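内装計画演習 第4回 配布資料
ガラス間仕切りと横型ブラインドの取り合い
担当 Maribeth Sarmiento
2021/7/5

1. 今回の範囲

前回は固定間仕切りの下地と上枠の納まりを扱った。今回はガラス間仕切りに横型ブラインドを付ける場合の寸法の押さえ方、スラット角度と視線の関係、畳み代、清掃と点検までを扱う。外壁に面する窓のブラインドは日射遮蔽が主目的になるため計算の前提が異なる。第6回で別に扱う。電動機種の配線も今回は省く。

計算例には Kirkthorpe 棟の会議室を想定した数値を使う。2月の現場見学で採寸した野帳を持っている者は、あわせて参照すること。野帳の値と配布資料の値が食い違うときは、演習では配布資料の値を用いる。

2. 用語

本資料では次の語を以下の意味に限って使う。

方立(ほうだて)
ガラスとガラスの間に立つ縦材。構造上の荷重を負担するものと、目地を押さえるだけのものがある。本資料では両者を区別せず方立と呼び、必要な箇所でのみ「荷重を負担する方立」と書く。

見付け
正面から見たときの部材の幅。

見込み
部材の奥行き。ガラス面に直角な方向の寸法。

内法(うちのり)
枠の内側どうしの距離。幅については方立の側面から次の方立の側面まで、高さについては下枠の上端から上枠の下端まで。

スラット
横型ブラインドの羽根。断面は平らではなく、わずかに弓形になっているものが多い。計算では平板とみなす。

ピッチ
隣り合うスラットの垂直方向の間隔。スラット幅より小さく、両者の差が全閉時の重なりを決める。

ヘッドボックス
上端の箱。昇降と角度調整の機構が入る。

畳み代
全部巻き上げたときにスラットの束とヘッドボックス、ボトムレールが占める高さ。

ラダーコード
スラットを支えるはしご状のひも。左右の縦ひもの長さの差によってスラットが回転する。

3. ガラス間仕切りの構成

ガラス間仕切りは上枠、下枠、方立、ガラスからなる。床まで達するものは視線の抜けがよい反面、足元が見えるため、着座者の荷物や配線まで外から確認できる。使用者から後で目隠しの要望が出る部位であり、設計時にブラインドの取付け余地を見込んでおくかどうかで後の工事の難易が変わる。

荷重はガラス自重を下枠で受けるのが原則である。上枠は面外方向の倒れを押さえる役割にとどめ、上階床のたわみを逃がす隙間を上枠の溝内に取る。この隙間をシーリング材で固く埋めると、たわみがそのままガラスに伝わる。上枠の下端にブラインドのブラケットをねじ止めする場合、ねじの先端が溝内に突き出してガラス小口に触れないことを断面図で確認する。ガラスの小口は面よりも傷に弱く、点接触があれば割れの起点になり得る。

断面図には最低限、次の寸法を記入する。枠の見込み、ガラスの厚さと位置、溝の深さ、ねじの呼び長さ、ブラケットの板厚。過年度の提出物ではねじの長さが抜けている例が多かった。

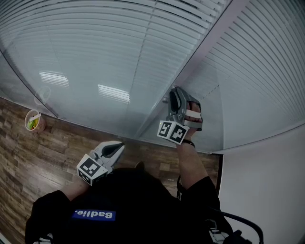 ガラス間仕切りでブラインドの割付けを決めるのは方立の位置である。製品幅の上限に余裕があっても、方立をまたいで一枚で納めることは原則として避け、方立ごとに製品を分ける。またぐ納まりでは、製品を方立の見込みより外へ出す必要があり、ガラスとの間の空きが大きくなって斜めからの視線を止めにくい。上の写真では白い横型ブラインドの面が左右に分かれ、その間に見付けの細い銀灰色の方立が一本立っている。ブラインドはガラスの向こう側にあり、撮影者の側からはガラス越しにスラットを見ることになる。この位置関係では、撮影者の側でガラスを拭くときにブラインドは障害にならない。反対側の面を拭くときには巻き上げるか、製品を外すことになる。清掃計画を立てるときは、ガラスのどちらの面にブラインドがあるかを平面図に必ず記入しておく。記号は任意でよいが、凡例を付けること。

方立の見付けが細いほど、左右の製品の端部は近づく。製品端部と方立側面の間には動作のための隙間が要り、この隙間が光漏れと視線漏れの主な経路になる。方立の見付けを小さくしても隙間の数は減らない点に注意する。二面で四つの端部があり、それぞれに隙間が残る。

4. 取付け位置の三形式

取付け位置は、枠内納まり、枠外納まり、複層ガラス内蔵の三つに分けて考える。

枠内納まりは、ガラス面と枠の面の間に生じる段差の中に製品を入れる形式である。製品が枠の外に出ないので通行の邪魔にならず、端部の隙間も枠に隠れる。寸法の制約は最も厳しい。枠の直角が出ていないと、昇降時にスラットの端が方立に擦れる。

枠外納まりは、上枠の正面または天井に製品を取り付ける形式である。内法の誤差に左右されず、製品幅を内法より大きくできる。一方、製品が室内側または廊下側に出る。廊下側に出すと通行者の肩や荷物が触れるため、Ahn の社内標準では廊下側の枠外納まりを認めていない。本演習もこれに従う。

複層ガラス内蔵は、二枚のガラスの間に製品を封入する形式である。ほこりが付きにくく、清掃はガラス面だけで済む。故障時はガラスユニットごとの交換になることが多く、費用と工期の見積りを別に立てる必要がある。角度調整のみで昇降しない機種もあるので、仕様書の「操作」の欄を確認する。

三形式のどれを採るかは、見込み、通行幅、清掃の担当区分で決める。意匠上の理由だけで決めた案は、講評の際に根拠の追記を求める。

5. 枠内納まりの寸法

5.1 見込み方向

枠の見込みを83mm、ガラスの厚さを10mmとし、ガラスは見込みの中央に入るものとする。ガラス片側の段差 d は

d=(83-10)÷2=36.5mm

となる。スラット幅25mmの製品を枠の面から出さずに納める場合、スラットを水平にしたときの余裕は

36.5-25=11.5mm

であり、前後に等しく振り分けると5.75mmずつになる。ラダーコードはスラットの前後縁の外側を通るので、実際の余裕はここからコードの太さを引いた値である。ヘッドボックスの奥行きが25mmを超える機種では、ヘッドボックスの寸法が支配的になる。カタログのスラット幅だけを見て判定しないこと。

スラット幅35mmの製品では余裕が1.5mmしか残らない。計算上は入るが、スラットの振れとガラスのたわみを考えると不可と判定する。演習では前後の余裕がそれぞれ4mm未満のものを不可とする。

ガラスが見込みの中央にない場合は、深い側に製品を入れるのが普通である。ただし深い側が廊下側になるときは、操作をする者がどちらの室にいるかを先に確認する。会議室の使用者が廊下に出なければ角度を変えられない配置は採らない。

5.2 幅方向

内法幅は上・中・下の三か所で測り、最小値を採る。例題の測定値を次に示す。

上部 1,324mm
中央部 1,322mm
下部 1,323mm

採用値は1,322mmである。両側に5mmずつの隙間を取ると

製品幅 W=1,322-5×2=1,312mm

となる。平均値を採ると中央部で隙間が不足する。また、製作者によっては注文書に内法寸法を書けば控除を先方で行う。Suro の注文書は内法記入、Tullmont の注文書は製品寸法記入である。内法記入の欄に控除済みの値を書くと隙間が二重に引かれる。注文書の控えには、どちらの寸法で書いたかを必ず注記する。

測定には鋼製の巻尺またはレーザー距離計を用いる。レーザー距離計をガラス間仕切りで使うときは、照射点がガラスに当たっていないことを確かめる。ガラスを透過した光が向こう側の壁で反射し、見かけ上もっともらしい値が表示されることがある。方立の側面に当てる場合は、当て板を使うと照射点が安定する。

5.3 高さ方向

内法高さ H を3,000mmとする。下枠との間に10mmの隙間を残すと、製品高さは2,990mmである。ヘッドボックスの高さを25mm、ボトムレールの厚さを12mmとすると、スラットが受け持つ高さは

2,990-25-12=2,953mm

ピッチ20mmで割ると147.65となる。端数は切り上げて148枚とする。切り捨てるとボトムレールの直上に重なりのない帯が残る。

高さの測定も左・中・右の三か所で行う。床が水平でないときは下枠の調整代で吸収されているはずだが、改修工事では下枠ごと傾いている例がある。最大と最小の差が5mmを超えたら、製品の発注前に下枠の水平を確認する。

6. 畳み代

全部巻き上げたときの高さ S は次の式で求める。

S=h+n×t+b

h はヘッドボックスの高さ、n はスラット枚数、t は一枚あたりの重なり高さ、b はボトムレールの厚さである。t はスラットの板厚そのものではない。弓形の断面とラダーコードの折り重なりを含むため、板厚よりもかなり大きくなる。例題では t=2.2mm とする。

S=25+148×2.2+12=362.6mm

内法高さから引くと、巻き上げ時に開放される高さは

3,000-362.6=2,637.4mm

である。立っている者の視線は遮らないが、ガラスの上部に束が残る。照明の配置によっては束の影が天井に出るので、天井伏図に束の下端の高さを書き込み、照明器具との位置関係を確認する。

間仕切りに接して出入口がある場合、扉の上枠の高さと束の下端の高さは一致しないのが普通である。高さをそろえたいという要望に対しては、上部に不透明パネルを設けて束を隠す方法がある。この場合はパネルの重量が上枠にかかるため、3節の原則に立ち返って支持方法を検討する。

7. スラット角度と視線

7.1 水平視線

スラット幅を w、ピッチを p、水平からの傾きを θ とする。スラットを平板とみなすと、水平な視線がすべて遮られる条件は

w×sinθ≧p

である。w=25mm、p=20mm を代入すると

sinθ≧0.8

から θ は53.1度以上となる。したがって全閉にしなくても水平視線は止まる。残りの角度は採光に使える。

7.2 傾いた視線

立っている者が着座者を見下ろす場合など、視線が水平から α だけ傾いているときは向きによって条件が分かれる。視線の進む方向に向かってスラットが上がっているものとする。

下向きの視線
w×sinθ+w×cosθ×tanα≧p

上向きの視線
w×sinθ-w×cosθ×tanα≧p

α=10度で検算する。tan10度は0.176とする。下向きの視線に対して θ=40度では左辺が19.4mmとなり、p=20mm に届かない。θ=45度では20.8mmとなり条件を満たす。上向きの視線に対して θ=53度では左辺が17.3mmで不足し、θ=65度まで立てて20.8mmとなる。

同じ角度でも、片側からの下向きの視線は止まり、逆の傾きの視線は通るという非対称が生じる。廊下を歩く者は立位、会議室内の者は座位であることが多い。廊下側から室内を見下ろす視線を止めるには、廊下側の縁が低く、室内側の縁が高くなる向きにスラットを傾ける。逆の向きに傾けると、廊下からの下向きの視線は隙間を通りやすくなる。

演習では必ず断面を描き、視線を直線で入れて確認する。式だけを書いた解答は、傾きの向きを取り違えていても見かけの数値が整ってしまうため、部分点のみとする。

7.3 平板近似の限界

実際のスラットは弓形であり、縁の位置は平板とした場合と一致するが、中央部がふくらむ。視線が縁の近くをかすめる条件では、ふくらみが遮蔽に有利に働くことがある。安全側の検討としては平板でよい。反射光の検討には平板近似を使わない。白色のスラットは拡散反射の割合が大きく、隙間がなくても室内が暗くなりきらない。照度計算では仕様書の反射率を用いる。

8. 質量

製品の質量はブラケットの数とねじの選定に関わる。アルミニウム製スラットの板厚を0.18mm、密度を2.7g/cm3とする。一枚の体積は

2.5×131.2×0.018=5.904cm3

質量は15.9gとなる。148枚では2.36kgである。これにヘッドボックス、ボトムレール、コード類を加えたものが製品質量になる。スラットの質量だけで判断してはならない。昇降操作時には引く力が加わるため、静荷重に対して余裕を持たせる。

ブラケットは両端に一つずつ、製品幅が1,000mmを超える場合は中間にも一つ入れる。例題の製品幅は1,312mmなので、三つとなる。中間ブラケットの位置は昇降機構の部品と干渉しないよう、製作者の図面で確認する。中央に置けばよいとは限らない。

9. 清掃

清掃の順序はブラインド、ガラス、枠、床とする。ブラインドから落ちたほこりは下枠に溜まる。先に下枠を拭くと二度手間になる。

スラットの乾拭きは、角度を片側に倒して上から下へ行い、反対側に倒して同じ操作を繰り返す。拭く方向はスラットの長手方向とし、ラダーコードの箇所で一度手を止める。コードを越えて一気に拭くとスラットが横にずれ、昇降コードの穴の縁に傷が付く。水拭きの後は水平に開いて乾かす。湿ったまま巻き上げると、重なった面に水分が残って染みになる。

ガラス面については、ブラインドのない面とある面とで作業時間が大きく異なる。見積りではこの二つを別の単価にする。枠内納まりで前後の余裕が5.75mmの場合、製品を下ろしたままガラスとの間に手や道具を入れることはできない。巻き上げれば大部分を拭けるが、束の背後362.6mmの帯は残る。この帯は年に一度、製品を外して拭く計画とする。

洗剤は中性のものを薄めて使う。ガラス用の吹付け洗剤をブラインドのある側で直接吹くと、液がラダーコードに移って変色の原因になる。布に取ってから拭く。

10. 点検

点検表の項目は次のとおりとする。

ブラケットのねじの緩み
ヘッドボックスの水平
左右の隙間の差
スラットの曲がり、欠け
ラダーコードのほつれ、伸び
昇降コードの擦れ
ボトムレールの傾き
操作コードの安全器具の有無
方立とガラスの間の押さえ材の浮き
下枠の溝の異物

ボトムレールの傾きは昇降コードの長さの差によることが多いが、ヘッドボックス自体が傾いている場合もある。水平器を先にヘッドボックスに当てる。コードを先に調整すると原因が隠れる。

左右の隙間の差が3mmを超える場合は、製品を横に寄せて直す。寄せても差が残るなら、方立の倒れを疑う。下げ振りまたはレーザー墨出し器で方立の鉛直を確認し、高さ3,000mmに対する水平方向のずれを記録する。

押さえ材の浮きは目視だけでは見落としやすい。指の腹で軽く押しながら方立に沿って移動し、沈む箇所に印を付ける。印は剥がせるテープとし、ガラス面に直接書かない。

11. 演習課題

課題A
枠の見込みを70mm、ガラスの厚さを12mm、ガラスは見込みの中央とする。スラット幅15mmと25mmの製品について、枠内納まりの可否を判定せよ。前後の余裕を計算し、断面図に記入すること。

課題B
内法高さを2,400mm、ピッチを20mm、その他の条件は5.3および6節と同じとする。スラット枚数と畳み代を求め、巻き上げ時に開放される高さを示せ。

課題C
廊下の立位の眼高を1,500mm、室内の机上面の高さを700mmとする。眼からガラス面までの水平距離を800mm、ガラス面から書類までの水平距離を1,200mmとしたとき、視線の傾き α を求めよ。続いて7.2の式により、書類への視線を遮る θ を5度刻みで求めよ。スラットの向きを断面図で明示すること。ガラスによる屈折は無視してよい。

課題D
自分が日常的に使う建物からガラス間仕切りを一か所選び、方立の割付け、ブラインドの有無、ある場合はガラスのどちら側にあるかを平面図と断面図で示せ。測定の許可が得られない場所では寸法を推定値とし、推定の根拠を書く。推定値には括弧を付けて実測値と区別する。

提出はA3用紙2枚以内。縮尺は断面図を1/2、平面図を1/50とする。課題Cは計算過程を省略しないこと。

次回は上枠と天井材の取り合いを扱う。5.3の高さ方向の計算を再度使うため、本資料を持参すること。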